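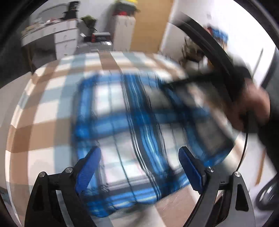

Kátia Lopes wrote in to say that she had put her neighbourhood constable forward for a commendation two years running, heard nothing either time, and would somebody please explain what the people reading these letters want, as she was beginning to think hers went straight in the bin.

Well, Kátia, they don't go in the bin, but I do understand the feeling. I've written a fair few of these over the years for people in Arruda and along the Fletau road, and I've read a good many more while helping to sort them, and the ones that get passed over are very often about perfectly deserving people. The letter just doesn't give the readers enough to hold on to. So let me take you through how I'd go about it, from the first jottings to the envelope.

Before you start: find the right award

Most police stations and sheriff's offices give more than one kind of thank-you, and it's well worth asking at the front desk which is which. In our district an appreciation award goes to members of the public, and a commendation goes to officers and paid staff. There is sometimes a separate one for long service, which usually goes by the records and doesn't need a letter from you at all. If you send a glowing page about your school crossing helper to the officers' panel it will probably be forwarded, but it may miss the date.

Ask for the form at the same time, if there is one. Ours is two sides of paper with a box on the back, and the box takes 2196 characters including spaces. That sounds generous until you sit down to fill it.

Step 1: Pick one thing they did

I know you want to say everything. You've watched this person be kind and patient for years and it all comes tumbling out! But choose one occasion, or one piece of work, and let that carry the letter. When Genivaldo Portela asked me to help with his nomination for the night desk sergeant, he had four pages of notes going back to when his children were small. What we used in the end was a single evening in April, when she stayed on the telephone with his mother until the patrol car found the house. The rest got one line at the bottom.

If you really can't choose, tell the whole lot to a friend over a cup of tea and see which bit they ask you about afterwards.

Step 2: Write down the plain facts

Put these on a separate sheet before you write a single proper sentence:

Full name and rank or role, spelt correctly (ring the station and check)
Where it happened, and when, as near as you can remember
What the person did, in the order they did it
Who else saw it and would be willing to be telephoned
How you come to know about it

That last one matters more than people think. A letter that says "I was there" is read differently from one that says "everybody knows", and there's no shame in saying you heard it from your sister, as long as you do say it.

Step 3: Draft it, then thin it out

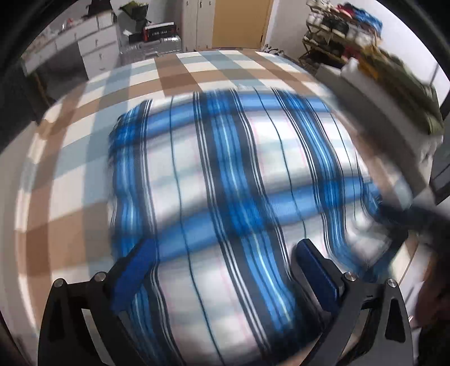

Your first draft will be too long, and that's quite all right. Genivaldo's came to 634 words and we got it down to 508 before we even looked at the form. Read it through once for spelling and then again asking only whether each sentence belongs to the story you picked. What usually goes wrong is that a second story has crept in alongside the first. It's a bit like that blue-and-white plaid lying over the brown, pale blue and white checks – either pattern would be pleasant by itself, but put one on top of the other and your eye keeps hopping between them. The good deed at the flooded underpass and the lovely talk at the primary school may both be true, and both be worth telling, but give the reader one of them properly. Keep the other for next year.

Look out as well for words such as "tireless", "amazing" and "above and beyond". Everyone's letter has them. Cross them out and see whether you can put in something the person did. "She rang back twice after her shift had ended" is worth a whole paragraph of tireless.

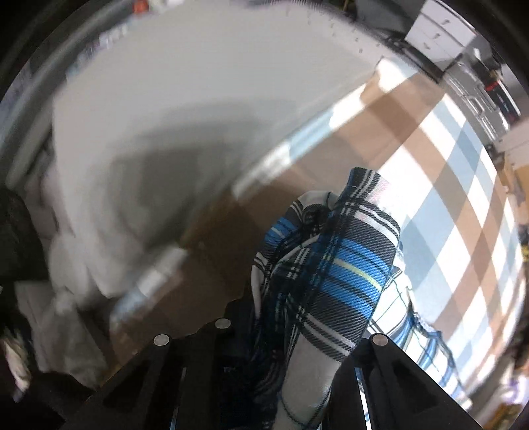 Step 4: Get a second signature

Many panels like a nomination to be backed by somebody outside the family, and some insist on it. Ask a shopkeeper, a teacher, the warden of the hall, anybody who saw the same thing or has had dealings with the same officer. They needn't write much. Two or three lines in their own words are better than a long piece you've written for them to sign, which always sounds like you.

Do please ask them early. People are happy to help and then go on holiday.

Step 5: Send it, and keep a copy

Hand it in at the desk if you can, and ask for the receiving stamp. If you post it, put the name of the award on the outside of the envelope. For our own district the closing date is 2019-09-22, and letters that come in after that are held over to the following round without your having to do anything more.

Keep a copy somewhere sensible, because if you aren't successful you can very often send the same letter again with a short note added about anything that has happened since. Kátia, this is what I'd suggest for yours. Dig out both the old ones, take the better story, and check the rank, as your constable may well have moved up.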